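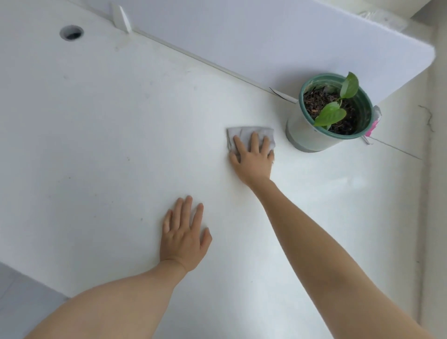
What is the Akolska wiping study?
Akolska is a research project at Endale that trains a robot policy from human demonstrations of countertop cleaning, viewed from head height.

How large is the training set?
The May release contains 2901 demonstrations. Of these, 545 are held out for evaluation.

Why are objects left on the counter?
The policy must learn to wipe beside a potted plant without moving it. Each trial allows up to 10 corrections of the path.

Does the method measure force?
No. Pressure is inferred from the pose of the hand on the cloth – a known limit of the present method.

Who may request the data?
Any university laboratory may apply. Requests are reviewed by Letay Ejigu and Josphat Mbwambo.

Page updated 3 August 2026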